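Tadent Pay: frequently asked questions for shops and customers

Tadent Pay is the payment app accepted at all Kirkix stores and at independent shops that use a Valtum card terminal. These answers cover paying, refunds, loyalty points and what shopkeepers need to get started. If your question isn't answered, write to the help desk through the app under Menu, then Contact.

What do I need to pay with Tadent Pay?

A phone with the app installed and one payment source added to it. That can be a debit card, a credit card or a bank account. Prepaid gift cards can't be used as a payment source, though Kirkix gift cards can be stored in the app and spent at Kirkix tills.

Does my phone need to support contactless payment?

No. The app shows a code on the screen, and the till or terminal reads it. Older phones work as long as the app will install on them. If you have a cracked screen protector, turn the brightness up before you hold out the phone.

Can I pay without a mobile signal?

Yes, up to a point. The app stores six codes that work offline, and each can be used once. They are replaced the next time you connect. You can't change your payment source or see your new balance until then.

Is there a spending limit?

The daily limit is £2,000 for customers who have confirmed their identity. Until you have done so, the limit is £900 a month. To confirm your identity, go to Menu, Account, Limits and follow the steps. Most checks are finished the same day.

Can I use it alongside Apple Pay or Google Pay?

They are separate services and don't share cards or balances. You may have all of them on the same phone. At a Kirkix till, tell the assistant which one you're using before the total is sent to the terminal. At self-service tills, choose "App code" for Tadent Pay and "Contactless" for the others. 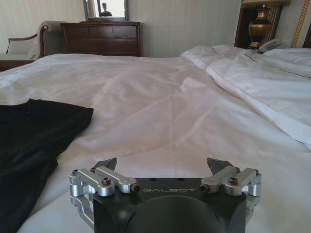

Reading time: 4 minutes

How do refunds work?

The refund goes back to the source you paid with. Take the goods and either the paper receipt or the one in the app, which you'll find under Purchases. Refunds to a debit card or bank account usually take three working days. Credit card refunds depend on your card company and can take longer.

If you have closed the account you paid from, contact the help desk before you go to the shop. Store staff can't redirect a refund to a different card.

I was charged twice. What should I do?

Check whether one of the two entries is marked Pending. A pending entry is a reservation and normally drops off within two days. If both are marked Paid, open one of them, tap Report a problem and choose Duplicate. Please report it once only, as repeat reports go to the back of the queue.

What happens to my Fajardo points?

Fajardo loyalty accounts can be linked under Menu, Loyalty. Points earned before you linked the account are kept. Points are added when the payment is marked Paid, so they may not show on the day. They can be spent in store but not yet on online orders.

I've lost my phone. Is my money safe?

Payments over £20 need your PIN or fingerprint. Even so, log in on another device and tap Lock all devices straight away. If you can't log in, call the number on the back of your bank card and ask for the link to Tadent Pay to be stopped.

I run a shop. How do I accept Tadent Pay?

If you already have a Valtum terminal, you need to switch the service on in the merchant portal and restart the terminal. About 2,000 independent shops now take it. There is no joining fee. The charge per sale is on your contract page, and it is the same for debit and credit cards.

When will I receive my takings?

Takings are paid out every working day except after the monthly terminal update in April, when payouts run a day behind. The cut-off is 9 pm. Anything sold later counts as the next day's trade.

Can I use it in my web shop?

Not at present. Brigitta Plattner, who looks after merchant services, is taking names for the online trial. Add yours in the portal under Trials. Places go first to shops that already use the service at the counter.

Who do I contact about terminal faults?

Merchant support is open from 8 am to 6 pm, and until 8 pm on Thursday. Have the serial number ready. For questions about contracts and fees, ask for Remo Sutter's team.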